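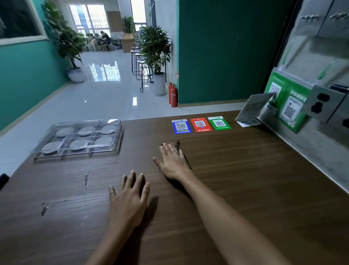 Subject: Re: [automation-buyers] Counter recording kits, who has priced these?

Hi all,

Thanks for the nudge off-list, and sorry I went quiet. June is when our budget sheet is due and I've been living in it. I'll answer the quoted bits in order.

> We're a small shop looking at getting our own hand-work footage from
> service counters before we commit to buying an arm. Is it cheaper to buy
> the head cameras or rent them? And how many do we need to start?

Buy, if you'll be at it for more than one season. We rented our first kits through Allum and they were perfectly nice about it, but the damage deposit sat in limbo for ages and our finance office hated that more than the rental fee itself. We now own 2 full kits and that has been enough for one site at a time. (I asked for more. I did not get more.)

The number that sold it to the people upstairs was 295 a kit for the stuff around the camera — headband, spare batteries, cards, charger, a padded case. Everyone budgets for the camera and forgets the rest! Put it on its own line, or it'll get eaten when someone trims the total.

> Does it matter what kind of counter we record at? We could mock one up
> in our back room for next to nothing.

It matters a lot, at least for us. We did the mock-up thing at Flindcombe, with a clean table and a few props, and then wrote our arm spec from it. Big mistake. The gripper we shortlisted was fine on a bare table and hopeless once things got flat and crowded. A working counter has payment cards lying flat in a row, little stands with paper tucked under them, a divided plastic tray full of round discs, and a wall socket that's never where you want it. Look at how much of that is thin and flat. A person just presses a hand down flat on a small thing. Most parallel grippers in our price range can't do that without a lip or an edge to work against, so now we have a line for soft fingertips and a line for a small suction tool, and I wish we'd had both from the start.

Lighting too. We'd put money down for two lamps and dropped them after the first visit, as our site has tall windows and a shiny tile floor. What we needed was somebody checking exposure before each run. That's a labor cost, so it goes in a different box on the form, and moving it took me three emails.

> How did you budget for the time? Our manager wants one figure.

Ha, ours did too. We planned on 30 sessions and wrote it up as one figure for recording and a separate one for labeling, stapled together so they couldn't be approved apart. The total for the pilot was 1,746 before any arm, and labeling was the bigger share by a long way. If your manager really will only look at one figure, give them the whole total and keep the split in your own notes.

One more thing on scheduling. Ask the site when it's quiet and then go and look for yourself. People sitting at tables way down the far end of a room are still people in your footage, and we had to add a line for blurring. Our first vendor list didn't have anyone who did that. Khổng quoted us for it and came in under Dotasero, though Dotasero offered to do the labeling in the same pass, so compare the combined price before you pick. We're still going back and forth.

> And the arm itself?

We haven't bought it. The plan is to hold off until the first half of the sessions is labeled, then rewrite the spec and go out for quotes. I did get a mounting plate approved early, which in hindsight was silly, seeing that we don't know what bolts to it yet. It's in a drawer.

I'm happy to send my blank budget sheet to anyone who wants it — just write to me directly and not the whole list, the attachment limit here is tiny. Also, if someone has found a case that fits two headbands without squashing the cables, please tell me what it's called.

Cheers from the spreadsheet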